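Ata da reunião de maio, escrita por mim, que fiquei outra vez com o caderno (já começo a achar que é de propósito!). Começámos às 19h10, depois de fechar a última cliente de coloração, e ficámos na sala de trás do salão Kestlow com o café que sobrou.

## 1. Marcações online

A página nova está no ar e, olhem, corre bem melhor do que eu esperava. Tivemos 272 marcações feitas pelo site desde a última reunião. O problema continua a ser a escolha do serviço: há clientes que marcam "corte" quando querem corte e madeixas, e depois ficamos com meia hora para um trabalho de duas. Combinámos mudar os nomes na lista e pôr a duração à frente de cada um. Eu faço isso até domingo.

Discutimos também se a cliente deve poder escolher a cabeleireira ou só o horário. Metade da mesa queria uma coisa, metade a outra. Fica como está, com escolha, e voltamos a falar no verão.

## 2. Faltas e cancelamentos

Contei 36 faltas sem aviso, quase todas ao fim da tarde. Dói-me a alma só de escrever. Decidimos:

- mensagem de lembrete na véspera, às 10h;
- sinal de 30 euros para colorações longas e alisamentos;
- quem avisar até ao meio-dia da véspera não perde o sinal.

Houve quem achasse o sinal puxado para as clientes antigas. Eu também torci o nariz, confesso, mas votei a favor. Às antigas explicamos com jeitinho, ao balcão.

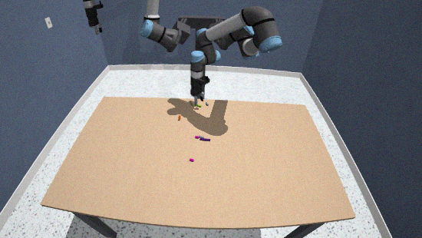
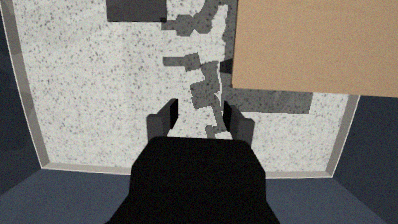
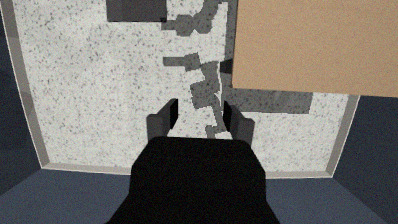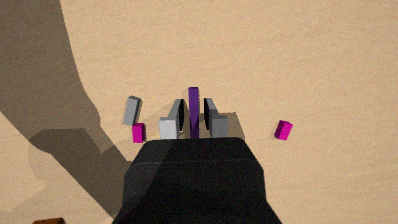
## 3. Formação

A formação de cor na Urnberg fica para duas pessoas de cada vez, senão o salão pára. As duas primeiras vão na próxima turma e depois mostram ao resto da equipa numa segunda-feira de manhã (com pequeno-almoço, ficou prometido e ficou em ata!). Falta confirmar se o material está incluído no preço. Pedi que me respondessem por escrito.

## 4. Produtos e encomendas

A linha Su está a sair muito bem, sobretudo a máscara, e acabou-se duas vezes no mesmo mês. Passamos a encomendar a meio do mês também. Já os champôs da Skondden continuam parados na prateleira de baixo. Sugeri usá-los nos lavatórios até acabarem e não repor. Aprovado sem discussão, o que é raro nesta casa.

A encomenda grande ficou em 3.689 euros, com as toalhas incluídas. Achei muito, pedi a fatura detalhada e trago-a na próxima.

## 5. Assuntos soltos

- O secador do segundo posto faz barulho outra vez. Vai para arranjar.
- A música: volume mais baixo de manhã, por favor.
- Férias de agosto: escrevam os dias na folha da copa, a caneta. A lápis não conta.
- O lavatório da esquerda pinga; ligo eu ao canalizador.

Acabámos às 20h45. A próxima reunião é à mesma hora, em junho, e alguém que traga bolachas, que desta vez fui eu.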